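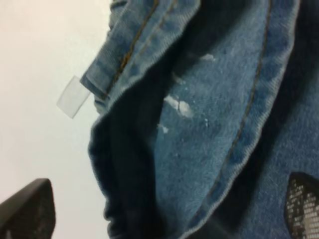 Jeans task, teleop demos, October

Started 9:15. Chiamaka Uzor on the leader arm for the morning, me on the log. Adebayo Adebisi took over after lunch.

Task as written: reach into the pile of denim, close on a fold near the waistband, lift clear, lay it down on the open part of the table. No flattening, no folding in halves. The Jinduda people want that later and it gets its own task name when it comes.

The recorder is on Hamine, wrist camera only. I left the overhead view off because it was dropping frames last time and I would rather have one good stream. Episode length capped at 900 steps. Anything that hits the cap gets thrown out at save, so if you are stuck at 700 or so, open the fingers, back off and hit discard yourself.

Notes on driving it:

Come down with the fingers wide. Chiamaka was closing to half on the approach out of habit from the cup task, and the left finger kept landing on top of the cloth with nothing under it. Wide open until you touch, then close slowly.

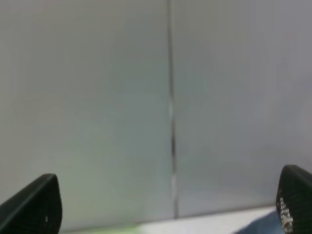 Lift straight up before moving sideways. If you drag first, the whole pile comes along and the demo shows the policy something we don't want it to learn. Adebayo's first two were like this. Both discarded.

Pause for a moment after the grip closes. The denim keeps settling in the pads and an early lift loses it. We had this argument on the towel set and the towel set is worse for it.

Don't chase a seam. A seam is thick and looks like a good target in the wrist view, but the pads hold better on a doubled fold of plain cloth. Chiamaka disagrees for the waistband and she may be right, so I tagged her waistband grasps separately (tag: wb). Compare after the first training run.

Table: tape goes on the left, right half stays clear for the laydown.

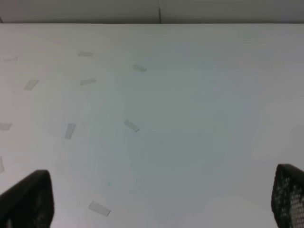 Tape strips on the left side of the table, right half clear.

Leader arm: wrist joint felt stiff again after the break. Re-zeroed it, fine after that. Okeke has the spare encoder cable if it comes back. Please write it down here if you swap it, with the time, so we can match it to the episodes.

The printed denim is worth keeping in the rotation. Plain blue was most of what the Ponendale set had, and I want to see if the grasp point wanders when there is a pattern next to the fold.

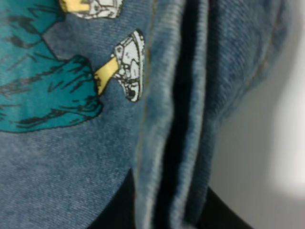 Adebayo ran the afternoon block at a slower speed scale and his paths look smoother on replay. I'd like everyone on that setting from now on. It is saved in the operator profile as "slow cloth".

Count at close: 398 episodes kept for the task overall, morning and afternoon blocks included. Copied to the shared drive, checksum done.

To do:
Trim the idle time at the start of Chiamaka's episodes, she waits for my call and it gets recorded
Check the wb tags came through on export
Ask Okeke about the cable
Try one block with the overhead camera back on, at the lower frame rate

Power off 5:40.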